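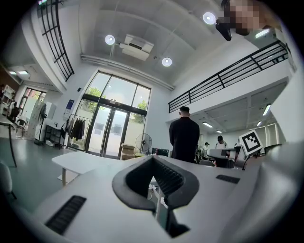 ## Firkar hand-held gripper, Namoline edition

The Firkar is a hand-held gripper for recording manipulation demonstrations without a robot. The operator carries it through the task, and the recordings are used to train a policy for the arm. The body is white, with a black V-shaped jaw and ribbed black pads.

### Where it comes from

The Namoline edition follows a study by our research group at Markton. The question was how much the recording place matters. One set of demonstrations came from a single bench. The other was spread over 8 rooms, with people walking about and the furniture left as it was. Both sets held 285 demonstrations of the same four tasks.

On tables it had not met before, the policy trained on the mixed set finished 70 per cent of its trials. The single-bench policy did worse on every task, and worst on cable sorting. We did not test outdoors or in poor light.

### What you get

- Gripper body with jaw fitted
- Spare set of ribbed pads
- Printed marker sheet
- Amano software for trimming and aligning recordings
- The task sheets used in the study

### Before ordering

Pads wear faster on rough objects and are sold separately in packs of 4. Amano runs on Linux only. The mount for a robot wrist is a separate item, so please tell us which arm you have. Left-handed operators in the study used the same body and did not need a different version.

Units are built to order at Markton. The next batch ships in November.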